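Belta Under-Sink Water Filter
Section 4: Fitting the cartridge and flushing the system 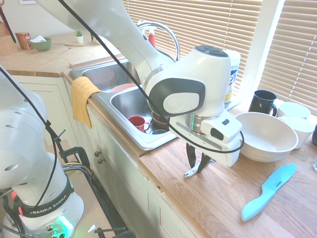 Read this section through once before you pick anything up. It takes less time than mopping.

You should by now have the bracket on the cupboard wall (Section 2) and the filter tap on the worktop (Section 3). If the bracket is on the worktop and the tap is in the cupboard, go back to Section 2.

You will need:
The Belta housing and its lid
One Hegde cartridge, type 719
The Clorker spanner from the small bag
A bucket, and a towel you are not fond of

4.1 Turning off the water

1. Close the valve on the cold pipe. It is the one that is hard to reach.
2. Open the filter tap and leave it open until it stops running.
3. Put the bucket under the housing. There is always more water in the pipe than you think.

CAUTION: Do not connect the filter to the hot pipe. The cartridge will not survive it and neither will your guarantee. If you can't tell which pipe is which, run the hot tap for a minute and feel both, carefully.

4.2 Fitting the cartridge

4. Take the cartridge out of its wrapper. All of its wrapper. There is a clear film over the bottom end as well as the bag, and a good share of the calls we get about "no flow" end with somebody going quiet and then thanking us.
5. Check that the black rubber ring is sitting in its groove at the top of the housing. Wet it with a little tap water. Don't use cooking oil, petroleum jelly or washing-up liquid.
6. Lower the cartridge into the housing with the arrow pointing up. It should drop the last little way with a soft click.
7. Screw the lid on by hand until it stops, then give it a quarter turn with the spanner.

NOTE: A quarter turn means a quarter turn. The spanner has a long handle so that you can get the lid off again in a year's time, and people with strong arms tend to read it as an invitation. An over-tightened lid leaks just as well as a loose one.

8. Hang the housing on the bracket and push both hoses home. The blue collar is water in, the white collar is water out. Tug each hose gently. If it comes off in your hand, it wasn't in.

4.3 Flushing

9. Open the valve slowly, over a count of 12. Opening it all at once can shift the rubber ring, and you will be glad of the towel.
10. Look for drips at the lid and at both collars. Dry everything with kitchen paper and look again.
11. Run the filter tap for about 8 minutes. The water will come out grey at first, then cloudy, then clear. The grey is carbon dust and is harmless, although it does your white shirt no favours. Use this water on the garden if you like.
12. Close the tap and set the reminder dial on the lid to the current month. If you fit the cartridge in November, set it to November and expect to be doing all this again with the Christmas shopping not far off.

NOTE: The tap may spit and cough for a day or two while the last of the air works its way out. There is no need to ring us about this, though plenty do.

4.4 If it leaks

From the lid: close the valve, open the filter tap, take the lid off and look at the rubber ring. Nine times in ten there is a hair or a bit of grit on it.
From a collar: cut the end of the hose square with a sharp knife and push it in again. Scissors squash the hose, and a squashed hose will drip until you move house.
From somewhere else: it may not be ours. Have a look at the waste pipe.

CAUTION: Do not fit the filter where the water pressure is above 80 psi without the Flisbridge reducing valve (sold separately, sorry). See Section 6 for how to fit it and which way round it goes.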